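From: Viorica Coman
To: erham-reuse list
Subject: Re: [erham-reuse] Sorting of the household waste, old question again

Dear all,

thank you to Hedvig for the long answer. I was away until Saturday, so I reply to two points only.

Hedvig Åberg wrote:
> When we moved to Erham the building had one container for everything.
> Now we have separate ones, but people still ask me every week where the
> milk cartons go. I think the problem is the words. "General" tells you
> nothing. In my old town the label was "What is left over" and children
> of five understood it.
>
> Also, has anybody compared the weights since the new labels in Breltov?
> Mamta said she had the numbers.

On the words I agree, but only partly. In my language we have one word for waste and a different word for things which go back to the shop, and people mix these two more often than they mix paper and plastic. When Anežka and I did the labels for the Breltov house, we spent a full evening on the second word. She wanted "Deposit", I wanted "Returns". We printed "Returns", and in the first week three neighbors put there a broken toaster, because they wanted to return it to the seller. So a short word is easy to read but it is not always easy to understand.

Short words in capitals, the way one often sees them now:
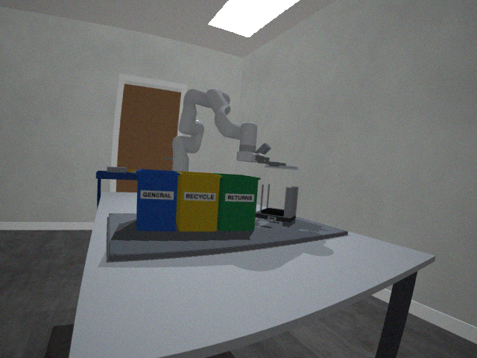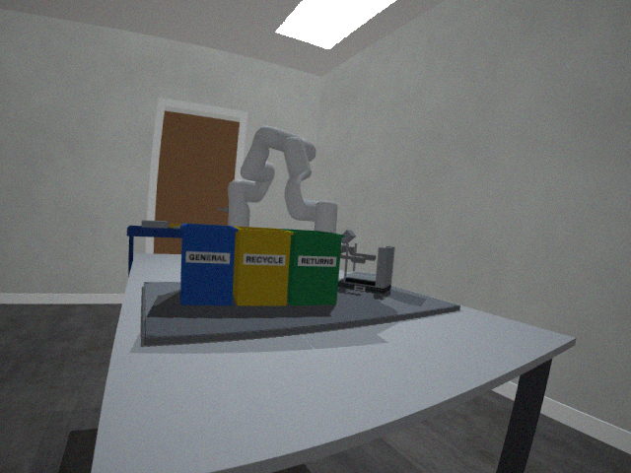
What helped us more was a list of 7 items, taped inside the kitchen cupboard of each apartment. We wrote only the items that people really asked about: milk cartons, pizza boxes, coffee capsules, light bulbs, yogurt lids, receipts, and baking paper. We did not write newspapers or glass bottles, everybody knows these already. Přemysl Polák made the list in big letters for his mother and then all the others wanted the same size.

About the weights. Mamta sent them to me in February. The general waste of the house was 2,403 kilograms in the year before the labels and 2,390 in the year after. This is 13 kilograms of difference for a whole house, and I would not build any theory on it. One family with a new baby can change it more. Mamta thinks that we should weigh again after the cupboard lists have been up for one year, and I think she is right. Until then please do not put these numbers in the newsletter.

One practical question from my side. The collection company, Irkomix, wants the cartons pressed flat but with the cap on. Our old instruction says cap off. Which one do you follow in Erham? I called them two times and received two different answers, so I would prefer to hear it from someone who has it on paper.

Hedvig, if you still have the file with your old town's labels, could you send it to me directly? The attachment on the list arrived empty.

With kind regards,
Viorica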